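Sending a Parcel with Trusbridge: Your Questions Answered

Hello, and thank you for stopping by. We get a good many letters and phone calls at the shop asking the same sorts of things, so Liya Tekleab sat down one wet January and began writing the answers out. The page has grown a fair bit over the years, and we hope it saves you a wait on the telephone.

What can I send through the exchange?

Crockery, glassware, small ornaments, clocks, picture frames and most other household things that somebody else might love. We can't take aerosols, batteries on their own, or anything with liquid still in it. (Yes, that includes snow globes, and we're sorry, because we're fond of them too!)

Do I need to buy a new box?

Goodness, no. A used one is perfectly fine so long as the corners are firm and the bottom doesn't sag when you lift it. Plain boxes are easiest for us, as old labels have a way of sending parcels off on little holidays of their own. If yours has labels on it, peel them off or cover them over with brown paper.

How should I line it?

Bubble wrap along the bottom and up the sides does very nicely, and you should do this before anything else goes in. Fold all the flaps right back while you work, so you have room for both hands. Then wrap each piece separately, even the ones you think are sturdy, and fill the gaps with crumpled paper until nothing shifts when you give the box a gentle rock.

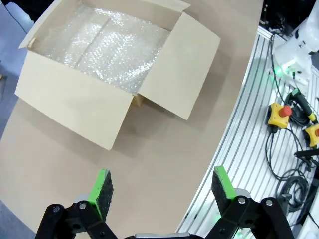 Tsegereda Berhe: I'd add that towels are every bit as good for filling gaps, if you're sending to family who'll give them back. I sent my mother's whole tea set that way and only the sugar bowl lid came to grief, and that was my own fault for leaving it on the bowl.

Quite right about lids, and thank you. Please do wrap them on their own and tuck them in beside whatever they belong to.

Is there a limit on weight?

Our limit is 16 kilos for a single parcel. If you're over, split things between two boxes -- it costs a little more, but it is much kinder to the backs of the people carrying them.

How long will it take?

Parcels handed in by 4 o'clock leave the same evening and usually arrive within two working days. The islands served from our Sæther depot take longer, particularly when the ferries are off, and we'll always ring you if something is badly held up.

May I leave the box open for you to check?

Please do, if you're at all unsure. Bring it in with the top unsealed and Sum-yee Ng or whoever is at the counter will have a look with you and tape it up afterwards. There's no charge for this, and we rather enjoy seeing what people are sending.

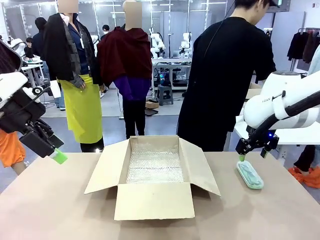 Page last changed: Oct 15, 2020

What if something arrives broken?

Keep all of the packing, take a photograph or two, and write to Hartmut Thiele in our claims office within 34 days. Do tell him how the piece was wrapped, as he's sure to ask. Claims for clocks go a bit more slowly, as they have to be seen by a repairer first.

Can I collect a parcel for a neighbour?

You can, as long as you bring the collection card and something with your own name on it. The card goes through their door on the morning the parcel reaches us.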